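Pliltmont's Old Footbridge Gets a New Deck, and Possibly a Name

8/22/23

PLILTMONT - The footbridge over the Bastos canal, closed to walkers for longer than it took to build, will reopen in October with a new deck, new railings and the same problem it has had since the ferry landing moved upstream: it doesn't go anywhere in particular.

The town council voted last night to accept the final phase of repairs from Durnar, the contractor that won the job on its second attempt. Its first bid was thrown out for arriving in an envelope addressed to the library. The library, to its credit, read the whole thing and sent it back with two spelling corrections.

The span was put up to carry dock hands from the town side to the salt warehouses at Hostow, then a separate village with its own mayor and a low opinion of Pliltmont. A toll was charged in one direction only. Hostow residents could walk into Pliltmont free and had to pay to get home, an arrangement the Pliltmont ledgers describe as "generally understood." When the warehouses closed, the toll went, then most of the traffic, then a fair number of the planks.

Durnar's crew replaced 200 of those planks and kept 21 of the originals, which have been set together at the Hostow end so that visitors can stand on them. The ironwork underneath was cleaned and patched. A stretch of the east railing turned out to have been borrowed from a churchyard at some point, and the church has asked, politely, whether it might have it back.

Engineer Deolinda Frade told the council the bridge is now sound for foot traffic, bicycles and "a modest horse." Asked to define modest, she said she would put it in writing.

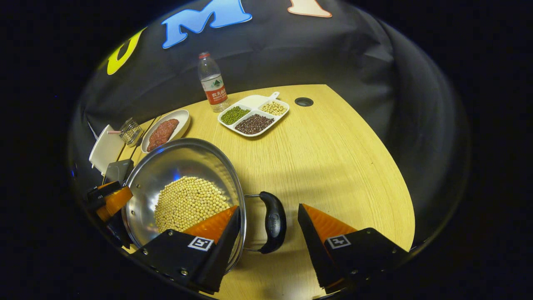 Catarina Magalhães wrote to the council that the bridge had been perfectly usable before the repairs, provided you knew where to put your feet, and that she had crossed it for years with groceries in both hands. She added that a new deck would only encourage people from Hostow. The letter was read into the record without discussion, and then somebody moved to discuss it, which took up most of the hour.

The larger argument was over the name. The bridge has never had an official one. Maps call it "footbridge," the ledgers call it "the crossing," and the people who use it call it something that can't be painted on a sign. A survey sent to households in both places drew 2,124 replies and 22 names that the clerk judged fit to read aloud. The front-runner was Toll Bridge, on which there is no toll. Second was Free Bridge, favored heavily on the Hostow side, where memories are long.

Olga Valente, who chaired the meeting, proposed leaving the matter to the historical society. Kamarul Kwok, speaking for the historical society, proposed leaving it to the council. After a short recess the members agreed to order the sign and leave the top line blank.

Kwok did bring news of one discovery. While sorting papers for a display about the canal trade, the society came across the original toll board, listed for decades in its own catalog as "shelf, large." It sets out charges for a person, a person with a barrow, and a person with a goose. A goose alone crossed free. The board will hang inside the old toll hut, once the hut has a roof.

Work on the hut is not part of the Durnar contract and will have to be paid for separately. Valente said the council would look at the figures next month. She declined to rule out a toll.

The footbridge stays closed until the railings are painted. Walkers should keep using the road bridge, where the sidewalk is on the Hostow side only.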